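Sesell workshop presents Sirine, a pair of hand-held grippers built by its members

The shared workshop Sesell announces the first complete pair of Sirine grippers, a tool with which a person can show simple household tasks to a robot arm. The grippers are designed and assembled by members in their free time. The drawings will be published in October under the project name Prokuvside.

Each gripper has a light gray body, two dark curved finger pads and printed black-and-white markers, from which the software calculates the position of the hand. For the first trials the group has chosen a white dressing table with a mirror, as small objects and narrow drawers are difficult for robots.
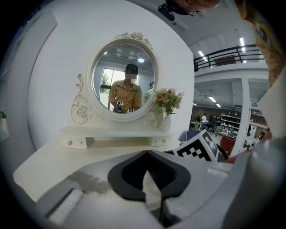 The parts for one pair cost 200 dollars, without the camera. The finger pads needed the most patience, and the group made 33 versions before it was satisfied with the grip. The present goal is to collect 1,000 short demonstrations, to be shared together with the drawings.

Members work with one gripper in each hand. This permits tasks such as holding a bottle with one side and taking its cap with the other.

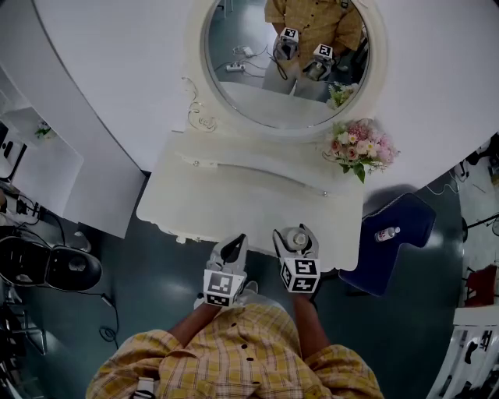
According to Annelore Meinecke, the most useful result is that a new member can now replace a finger pad in a few minutes, with one screwdriver. She added that the next version should be lighter.

Questions about the build can be sent to Taras Kravets at the Sesell workshop.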